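The Warm Shelf
Home refrigerators hold several climates at once, and most kitchens use only one of them

3 September 2025

The number on the front of a refrigerator is a target. It describes what the control board is trying to achieve at a single sensor, usually mounted behind a plastic cover on the rear or side wall of the fresh food compartment. Air elsewhere in the cabinet can be colder or warmer than the display suggests, and the food is different again. A pot of soup put away in the evening may take most of the night to match the air next to it.

Engineers who design these cabinets have worked with this spread for as long as there have been cabinets. Owners mostly have not. The usual practice is to put things where they fit, with tall bottles in the door, leftovers at eye level and produce wherever it lands. The results show up as frozen lettuce, soft cucumbers and milk that turns a few days before it should.

How the cold gets in

In the common top-freezer layout there is one evaporator, and it sits in or behind the freezer. A fan pushes air across it. Most of that air circulates in the freezer, and a controlled fraction is let down into the fresh food compartment through a duct with a damper. The air returns through a grille, picks up frost on the evaporator coil, and goes around again.

The outlet of that duct is the coldest spot in the compartment. In many models it is near the top of the back wall. Anything pushed against it will get air well below the set temperature every time the compressor runs, and a shallow container of berries can freeze there while the display reads normally. In older cabinets without a fan, a cold plate on the rear wall does the work and the air falls on its own. In those, the lowest shelf is the cold one.

The door is the warm end in both designs. Its bins are farthest from the outlet, its insulation is often thinner, and each opening exposes it fully to the room. Condiments tolerate this. Milk is kept there by long custom, and by bins that are sized for the carton, but it is the wrong place for it.

A change of two degrees Celsius sounds minor. For raw poultry or fresh fish it is not, because bacterial growth rates respond steeply to temperature in exactly this range.

Fruit is a separate problem

Meat and dairy have simple requirements: as cold as possible without freezing. Fruit and vegetables do not share a single best temperature, and treating them as one category accounts for much of what households throw away. 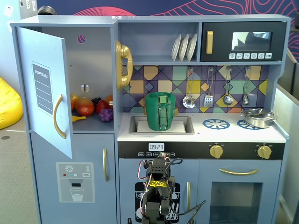

Banana, grapes and mango on the floor of a toy refrigerator.

Grapes are easy. They do not ripen after harvest, they lose little by being cold, and they keep best just above freezing in fairly damp air. Apples behave much the same way. Bananas and mangoes come from warm climates, and their cell membranes stiffen and leak when held too cold. This is chilling injury, and it is distinct from freezing, as it takes place well above the freezing point. In a banana it shows as a gray or brown peel. In an unripe mango the signs are pitting, dull skin and flesh that never ripens properly. A mango that has already ripened on the counter will put up with a few days of cold.

Citrus sits between the two groups. An orange holds for weeks in moderate cold, and some varieties develop pits in the peel if stored for a long time at the lowest settings. Tomatoes lose aroma before they show any damage at all.

The second complication is ethylene. Ripening fruit gives off the gas, and many plants respond to it at very low concentrations. Apples, pears, mangoes and bananas are strong producers at some stage. Leafy greens, broccoli and cucumbers are sensitive to it, and will yellow or soften in its presence. A refrigerator is a small closed box with a fan, so the gas reaches everything. Drawers slow this exchange but do not stop it.

What a drawer does

The two crisper drawers in a typical cabinet are usually identical boxes with a sliding vent on each. With the vent closed, water vapor from the produce stays inside and humidity rises. With the vent open, vapor and ethylene both escape. The first setting suits things that wilt, such as lettuce, herbs and carrots. The second suits things that rot or ripen: apples, pears, stone fruit. Labels on the slider often say simply "high" and "low," with a small drawing of a leaf or a pear that wears off in a few years.

Setting both sliders to the middle, a common choice, gives two drawers that do neither job well.

More elaborate systems exist. The Otus 600, a wide built-in cabinet from the appliance maker Bodin, uses a separate evaporator for fresh food, so the compartment no longer shares dry freezer air. Its produce drawer has its own damper and humidity sensor, and the control board trims the fan in response. The drawer holds its setting closely in ordinary use. It also adds a fan, a motorized flap and a sensor to the list of parts that can fail, and the sensor can be reached only by removing the drawer rails and the inner panel behind them.

A cheaper approach is found in the Tralia line, where the glass shelf above the drawers carries a soft gasket along its front edge. The gasket has no moving parts. Its weakness is dirt. A line of dried juice under the lip is enough to break the seal, and the owner's guide gives cleaning it half a sentence.

An older arrangement

Separate storage for separate foods is not new. The ice house at Fokolville, completed in 1882 to serve the orchards along the river, was built with a central ice chamber and a ring of rooms at increasing distance from it. Its recorded capacity was 3000 tons of ice, packed in sawdust and cut largely in February. Butter and meat went into the rooms sharing a wall with the chamber. Apples were stacked in the next ring, and the outermost rooms, cool but never cold, took squash and potatoes.

Control was by wooden shutters. Meltwater ran off through a drain that passed under the apple rooms, which kept the air there damp. Whether this was intended is unclear from the surviving plans, but the drain takes a longer route than it needs to, and a straight one would have been cheaper to dig.

The household icebox inherited part of this layout. The ice went in at the top or the side, the cold air dropped, and the compartment directly in its path was for milk and meat. Printed instructions of the period gave positions for each type of food. When the compressor replaced the ice block, the instructions shrank. Later cabinets were advertised on volume, then on ice and water at the door, and the matter of position was left to a paragraph in the manual. 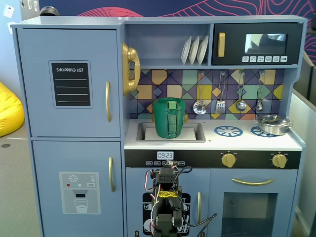
One reader in Fokolville objects to the whole line of argument, writing that position matters far less than how full the cabinet is: "Mine is packed to the light bulb and nothing in it freezes or spoils. The half-empty one in the garage ruins lettuce every week."

There is something in this. Stored food and liquid have thermal mass, and a well-stocked cabinet recovers faster after the door has been opened, with less air to be exchanged in the first place. A nearly empty one swings more widely with each compressor cycle. A garage adds its own difficulty. In a single-evaporator model with one thermostat in the fresh food section, a cold garage may leave the compressor idle for long periods, and then it is the freezer that suffers.

Packing can be carried too far, however. Air needs a path from the outlet to the return grille, and a cabinet filled tight against the back wall has none. The food nearest the outlet gets all the cold and the door bins get very little. A gap of a finger's width along the rear wall is generally enough, with the return grille left clear.

Measuring your own

The tools are a glass of water and a thermometer with a probe. Air readings jump every time the door opens and mean little. Water responds slowly and comes closer to what food experiences. Leave the glass overnight on the middle shelf, read it in the morning before anything else is taken out, and repeat on the bottom shelf, in each drawer and in the door. Keep the control setting unchanged until all positions have been read.

The pattern will usually match the airflow described above, though not always. A worn door gasket warms the shelf nearest the leak, typically at the hinge side low down. A stuck damper chills the top shelf and leaves the rest alone. If the drawers read colder than the shelves in a fan-cooled model, look for a second outlet behind them - it is often hidden by the drawer itself.

Once the positions are known, adjust the control so that the coldest usable shelf stays just above freezing. Put meat and fish there, in a tray, below anything eaten raw. Milk goes behind them or on the next coldest shelf. Greens take the closed drawer and apples the open one. Bananas stay on the counter, as does the mango until it yields slightly to the thumb.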